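Looking after a tennis racket at home

Household tips, sports kit

Most club rackets are worn out by the way they are kept, long before anyone hits them hard enough. The jobs below need a kitchen table, an old towel and a spare evening before the season gets going.

Clear the table first and lay the towel flat. Have scissors, a damp cloth and a new grip to hand.

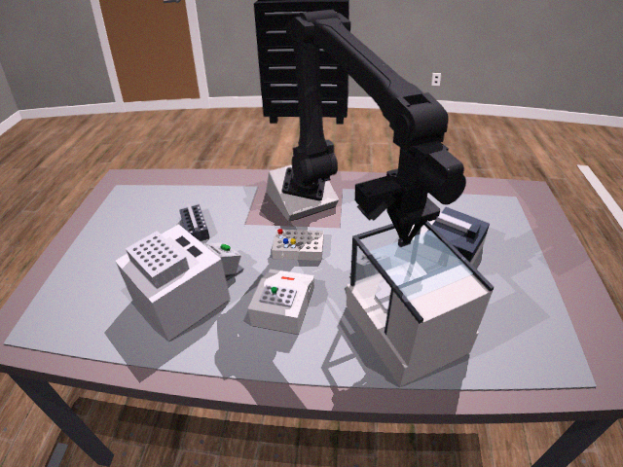
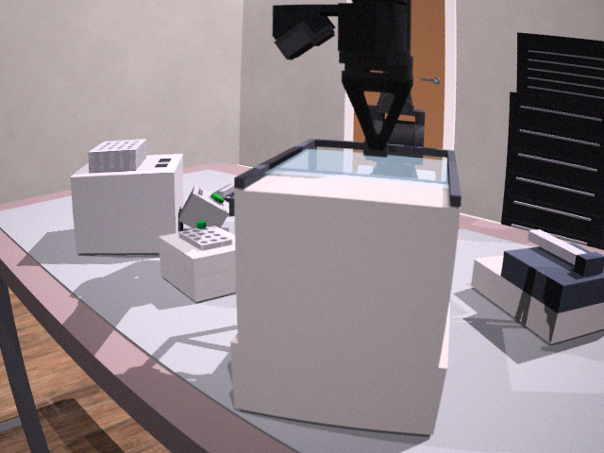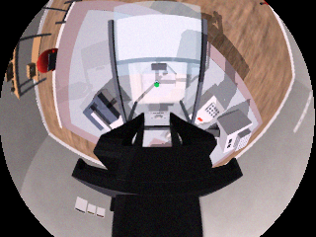

Bezawit Derese wrote to ask whether a racket that has spent the winter in the garage needs new strings even if none has snapped. Hers had not been touched since August and felt dead on the first serve. Yes, it does. Strings lose tension sitting still, and a cold garage makes it worse. Have it restrung and keep it indoors from now on.

Changing the grip
Peel off the old overgrip from the top, where the finishing tape is. If glue is left behind, rub it with a cloth and a drop of washing-up liquid, then let the handle dry overnight. Start the new grip at the butt cap with the tapered end and pull it snug as you turn. Overlap each turn by the same small amount. Right-handers usually wrap so that the edges don't lift under the heel of the hand. Trim the end at a slant before taping.

Seixas grips come with rather mean finishing tape. Electrical tape holds better.

Cleaning the frame
Wipe it with a damp cloth and nothing stronger. Clay gets into the grommets, so go round the head with an old dry toothbrush. Don't soak the strings, gut ones above all.

The bumper guard
Look at the plastic strip at the tip of the head. Once it has worn level with the frame, replace it. The Jisura ones cost 90p more than the plain sort and fit the older heads without trimming. Fit it when the racket is being restrung, as the strings pass through it.

Smelly bags
Empty the bag after every match. Wet socks and a leather grip should never share a pocket. Sprinkle bicarbonate of soda inside, leave it for 18 hours, then hoover it out. Shoes dry best stuffed with newspaper, away from the radiator.

Old balls
Split one with a craft knife to make a cap for a chair leg. Cut a small cross and push the leg in. The Plaltport clubhouse has 134 of them under its chairs and the floor has stopped getting scratched.

Keep a note of the stringing date on a bit of tape inside the throat. Mine says 16th June.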